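The sums on the back of the envelope

I've now read both quotes for the café arms twice, and I like them less each time. Perkon want 1,899 a month for the pair. Skonero want 1,351, but then there's 700 for "integration", and I've yet to meet anyone who can tell me where integration stops.

Neither price covers the table, the insurance or whoever gets rung up when it all seizes at half eight in the morning. Aliki Gkikas, who has to sign this off, asked Perkon for a figure without the service plan. They sent her a brochure.

My own budget for July had 646 in it for new kit -- a dishwasher part and some trays. You can see the gap.

Skonero did send over their simulation, and I'll admit it looks tidy.
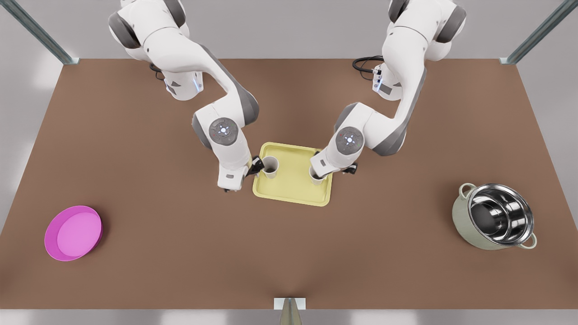 Two arms, two paper cups, one yellow tray. Skonero's simulation.

A rendered table has no queue at it, mind. I've asked for a morning with the real thing on our own counter, with our own cups, before any deposit. Kalogeropoulos in accounts wants the lease terms checked as well, especially the bit on early return. Until both come back, the answer is no.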